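# Plirnard laundry basket, gray

The Plirnard is a plastic basket for carrying and sorting clothes. Fondbridge has stocked it since December, and it is now the only hard-sided basket we carry in this size. It suits a laundry room, a team kit room, a changing area or the end of a folding table.

**Item number:** 477
**Color:** gray
**Load limit:** 18 lb
**Sold:** singly, or in packs of 11

## What it is for

Most people buy this basket for one of two jobs. The first is carrying clothes from the dryer to wherever they get folded. The second is holding a mixed load on the table while it gets sorted. It stays open when you set it down, so you can reach in with one hand and keep the other on the pile.

It works well for sports bibs, safety vests, T-shirts, hand towels and other small to medium pieces. A full set of bed linen will fit if you press it down, but it makes the basket awkward to carry. For sheets and blankets we suggest the Vadenden, our larger fabric hamper.

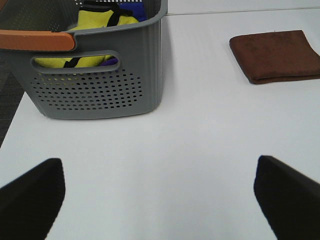
Clothes with straps or trim should go in with the straps tucked under. A loose strap can slip through an opening in the side and snag when you pull the piece out. If that happens, push it back through from the outside before you lift. Pulling hard won't hurt the basket, but it can stretch the stitching on a vest.

## Sides and handles

The front panel has small round holes to let air through. They help if the basket sits for an hour or two with clothes in it, but they won't dry wet laundry. Please don't store damp clothes in it overnight.

There is an oval handhold below the rim at the front, and a rounded orange-tan handle at the rim. Use the handle for light loads. With anything close to the load limit, hold the basket under the rim with both hands and keep it level.

The lower edge is rounded and should not scratch a painted or coated table. Wipe grit off the bottom first if the basket has been on a concrete floor.

## Using it at a folding table

Put the basket at one end of the table and keep the rest of the surface clear. Fold toward the far end and stack finished pieces by size. A plain white table makes it easy to spot lint and loose threads before a piece goes on the shelf.

For napkins, hand towels and cleaning cloths, Nesrin Bilgin in our store recommends this order:

1. Shake the cloth out and lay it flat.
2. Smooth it from the middle toward the edges.
3. Fold it in half, then in half again.
4. Turn the folded side toward you, so the stack can be picked up without opening.
5. Check the top for threads and press the creases down with your palm.

Thick cloths will not hold a sharp edge, and a soft rounded fold is fine. If the layers stick out on one side, tap that side against the table before stacking.

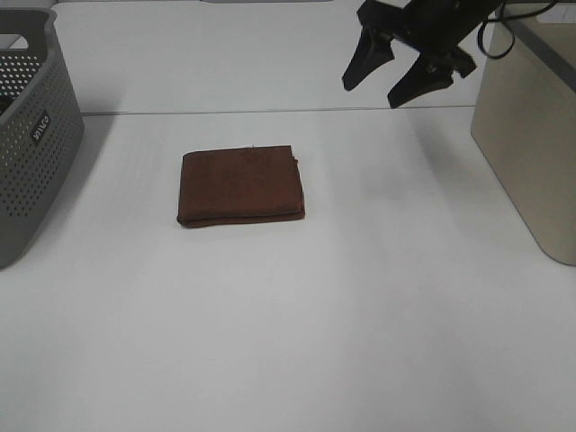
*Folded brown cloth on a white tabletop, with a gray basket alongside.*

## Cleaning

Wash the basket by hand with warm water and dish soap. A soft bottle brush is the best tool for the holes, where lint tends to collect. Rinse it and stand it upside down until dry – the rim holds a little water if you leave it upright.

Do not use bleach, solvents or a wire brush. Do not put the basket in a dishwasher, and keep it away from heaters and dryer vents. Dark dye can mark the inside if wet clothes are left in it. Marks of that kind usually fade after a few washes but may not go away completely.

## Ordering and delivery

Single baskets ship in a plain carton. Packs of 11 come nested, with a paper sheet between each one. Keep the sheets if you plan to nest the baskets again, as they are hard to pull apart without them.

Orders over 175 dollars ship free within our delivery area. A pack counts as one item for shipping, and you can combine it with other goods in the same order.

Returns are accepted on unused baskets. If a handle arrives loose or cracked, send us a picture with your order number and we will replace the basket. We do not sell the handles separately.

## Goes with

- **Skov shelf liner** – a thin washable mat for open shelving, cut to length
- **Vadenden hamper** – fabric, larger, folds flat when empty
- **Skov clip tags** – write-on tags for marking baskets by room or team

The tags clip to the rim. They are too thick for the small holes, so don't force them in.

Page last updated 2021-03-31.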